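Bin There, Kept That

I have a drawer in my kitchen that I'm not allowed to open in front of company. You probably have one too. Mine has batteries in it, and birthday candles, and a key to a bike lock I got rid of two apartments ago. A while back I decided I was going to deal with it, and like most people who decide to deal with a drawer, I went out and read a lot about drawers instead.

That's how I ended up spending a good chunk of January learning about metal bins. Yes, metal bins! I grew up in Jumthorpe, where half the garages on our street had them – gray sheet-metal things with tall thin sides, picked up cheap when the Frandsen works closed its parts room and sold off 1,386 of them from the loading dock. My folks came home with 16. They held nails, softball stuff, Christmas lights, and for one long summer a turtle.

So when I saw a row of bins at the Hellbridge flea market (same gray, same thin walls, a bit dinged up) I bought eight before I'd even asked the price of one. Don't do that, by the way. Ask the price.

The plan was simple enough. Everything in the drawer would get tipped out on the floor, along with the hall closet and the basket by the back door that I'd stopped seeing years ago. Then each bin would get one kind of thing. Tools in the tool bin, toys in the toy bin. I even made labels, with a label maker I had to dig out of the very closet I was cleaning.

It took me most of a morning to admit that I don't own kinds of things. I own one of everything. The tape measure lives with the sunglasses. The sunglasses live with the dog's nail clippers, and the dog has been gone a good long while (I kept the clippers, don't ask). 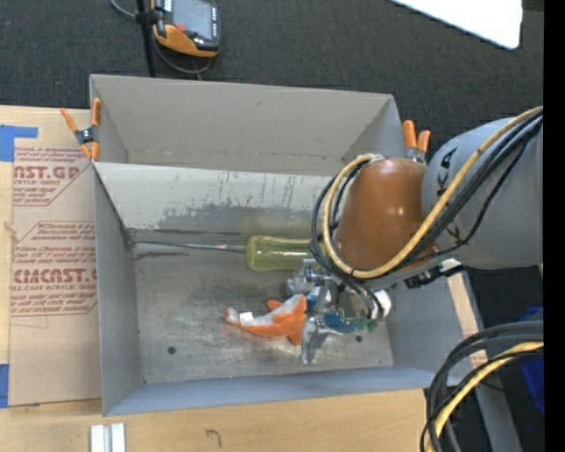

My mother never sorted by kind at all, and I think she was on to something. She sorted by who was going to come yelling for it. If you wanted a thing, you knew which bin was yours, and whatever else had landed in there was between you and the bin. You could have a big screwdriver with a see-through yellow-green handle lying along the back and an orange plush toy belly up in front of it, tag and all, and in our house that would have been a perfectly well-organized bin. I fought this idea for years. I bought dividers. I bought those little clear boxes that stack beautifully in the store and slide all over the place at home.

I've come around. I peeled off "TOOLS" and "TOYS" and "MISC" (three of them said "MISC," which should have been a clue) and put names and rooms on instead. Back door. Desk. Me. The bin marked "Me" is the fullest, and I'm not going to apologize for that.

A few things I picked up along the way, in case you're about to lose a weekend to this yourself. Old metal scratches, and it's going to keep scratching. I spent an evening with a scrub pad trying to get the dark streaks off the first bin, and all I got for it was a shinier set of streaks. Leave them be. Feel along the top edges before you let kids near them, and if anything catches on your finger, run some tape over it. Put a square of felt in the bottom if you can't stand the racket – a screwdriver dropped into bare sheet metal at night sounds like a car accident.

Soft stuff and hard stuff get along fine together, whatever the catalogs tell you. A stuffed animal is decent padding. The only thing I'd keep out is anything oily. I learned that one with a can of bike lube and a knitted rabbit, and the rabbit now lives outside.

You'll also want to think about where the bins go. Mine sit on a low shelf I got secondhand over in Ferstead, close enough to the floor that I can see straight down into every one of them. That matters more to me than the labels do. With a drawer you have to open it and brace yourself. With an open bin you walk past with your coffee, spot the thing you've been hunting for since the holidays, and just grab it.

Two of the bins are still empty. I keep walking over to look at them, and I've told myself I'm not going to fill them just because they're there. The bike lock key is in "Back door," if anybody needs it.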